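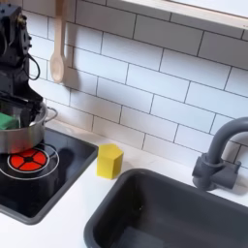
**Stainless pot for a play kitchen - how do I get the stuck stuff off without wrecking the shine?**

Asked by Lech Laskowska

Kids got hold of real flour and water and "cooked" in the little steel pot. Left it overnight. Now theres a gray-white ring on the bottom, hard as cement. Outside is still nice and shiny, want to keep it that way. The sink on the play kitchen is plastic and the faucet doesn't run so no soaking in there. Tried a sponge and dish soap, got maybe half. Steel wool ok or no?

---

**Answer 1** (accepted, 4 votes)

No steel wool. Not on the outside anyway, it'll haze up and you won't get that back.

Flour paste is just glue - soak it. Cold water first, hot water cooks it on harder. Then:

- fill past the ring, leave it 2 hours in the real sink
- push the sponge around the inside, soft side
- still a ring? baking soda, a few drops of water, rub, rinse
- dry right away or you get spots

Wire handle - check where it goes into the pot, paste hides in there. Old toothbrush.

---

**Answer 2** (2 votes)

What they said but I use vinegar for the white film after. Splash of it, wipe, rinse good. Dont leave it sitting. We had the Nelness set and the pot came up fine, the cooktop sticker not so much, keep the vinegar off anything printed.

---

**Answer 3** (0 votes)

just get another pot, thrift store has tons. ours came from Promeo and it rusted at the handle in November so who cares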